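Nadetlow Small Things, White Table
README, version 2

Nadetlow is a set of pictures of small household things on a white tabletop, with a short text label for each picture. It covers the kind of stuff that collects on a table over a week and has to be picked up and put somewhere before the table can be used again.

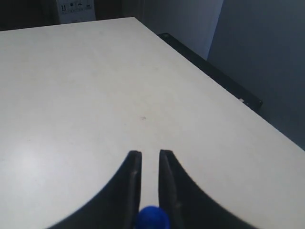 The set holds 1022 pictures in 64 sessions. A session is one round of clearing the table, from the first item to the last. Sessions differ a lot in length, and the short ones are as complete as the long ones.

What is in the folders

pictures/ – the pictures, one subfolder per session
labels.csv – one line per picture
items.txt – the item names used in the labels, with the color words
notes.txt – anything odd that came up in a session
LICENSE.txt

Columns in labels.csv

session: session number
picture: file name inside the session folder
item: name from items.txt, or "unsure"
color: one color word, the main one
feel: hard, soft or unsure
whole: yes if all of the item is in view, no if only part of it is

Items

Everything was chosen to be small enough to close a hand over. There are 72 names in items.txt. Soft things and hard things are both in there, and so are a good many round ones, which roll and end up near the edge of the table. If an item could not be named from the picture alone, the label says "unsure" and only the color is filled in. Please leave these as they are if you send corrections, unless you can name the item from the same picture.

Color words are kept plain. Blue covers everything from pale to cobalt. Gray and silver are one word (gray). White items are the hardest to find against the table and were left in on purpose.

The table

The top is matte white with straight edges. It was wiped down between sessions. No cloth or mat was used. Shadows were not corrected, and evening sessions are a little yellower than the rest.

Known problems

Sessions 11 and 12 were swapped in version 1. Fixed.
The "feel" column was filled in from the pictures, so fuzzy-looking items are marked soft even if they have a hard core.
Some December sessions have no notes.
Pada and Du, the two label checks, disagree on orange and red. The file follows Du.

Changes

Version 2, Apr 4, 2020: "whole" column added, color words cut down, duplicate pictures removed.

Contact

Labels and corrections: Andri Zwahlen, Estidus. Give the session number and the file name – a description of the item is not enough to find it.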